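보낸이: 게시판 관리 담당
받는이: 성서읽기 메일링 리스트
제목: Re: [성서읽기] 시편 1편의 "묵상하다"를 어떻게 읽을 것인가

Grumwood 모임에서 보내신 글에 답합니다. 해당 부분만 인용합니다.

> 시편 1편 2절의 "묵상하다"는 조용히 앉아 속으로 생각한다는
> 뜻으로 보면 충분하다고 생각합니다. 소리 내어 읽는 것은
> 후대의 관습이 아닐까요? 아울러 9월 모임에서 시편을
> 1편부터 할지 19편부터 할지도 정했으면 합니다.

차례대로 적습니다.

1. 낱말의 뜻
원문의 동사는 "하가"입니다. 이사야 31장 4절에서는 사자가 먹이를 두고 으르렁거리는 소리에, 38장 14절에서는 비둘기가 우는 소리에 같은 동사를 씁니다. 낮은 소리로 읊조린다는 뜻이 먼저 있었다고 보는 편이 자연스럽습니다. 다만 시편 2편 1절에서는 민족들이 헛된 일을 "꾸민다"고 할 때도 이 동사가 나오니, 속으로 생각한다는 뜻을 아주 뺄 수는 없습니다.

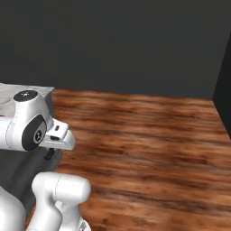 2. 여호수아 1장 8절과의 관계
여기에도 같은 동사가 있고, 바로 앞에 율법책을 "네 입에서 떠나지 말게 하며"라는 말이 나옵니다. 입과 묵상이 한 문장 안에 묶여 있습니다. 후대의 관습이라는 설명은 이 구절 앞에서 조금 약해 보입니다.

3. "주야로"
밤낮 쉬지 않고 읽으라는 규정으로 받으면 지킬 사람이 없습니다. 저는 하루의 처음과 끝을 함께 부르는 표현으로 읽습니다. 신명기 6장 7절의 "누워 있을 때에든지 일어날 때에든지"와 견주어 보시기 바랍니다. 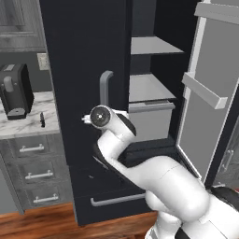 검은 장과 회색 세로 손잡이

4. 9월 모임
1편부터 하자는 의견에 찬성합니다. 1편과 2편은 "복 있는"이라는 말로 처음과 끝이 이어져 있어 한 번에 읽는 것이 좋습니다. 한 번 모임은 60분으로 하고, 그중 낭독에 약 50분까지 써도 된다고 봅니다. Jevetti 쪽 분들은 짧은 본문을 여러 번 읽는 데 익숙하시니 먼저 맡아 주시면 고맙겠습니다. Gyamfi 모임의 의견은 아직 받지 못했습니다. 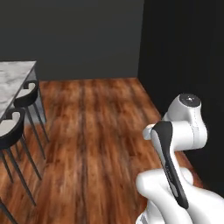
낭독은 한 사람이 다 읽는 것보다 둘이 절을 번갈아 읽는 편이 낫습니다. 히브리 시는 앞줄과 뒷줄이 짝을 이루는 경우가 많아 목소리가 바뀌면 그 짝이 귀에 들어옵니다. 대리석 상판 탁자 옆에 검은 의자 두 개가 있는 사진 속 자리 정도면 두 사람이 읽기에 넉넉합니다. 듣는 사람은 책을 덮고 들어도 되고 펴고 따라가도 됩니다. 번역본은 각자 쓰시던 것을 그대로 가져오십시오.

"하가"가 나오는 다른 구절 목록은 Grukora 자료실에 올려 두었습니다. 자료 번호는 1369입니다. 잠언 쪽은 아직 덜 정리되어 있으니 빠진 곳을 보시면 이 리스트로 알려 주십시오.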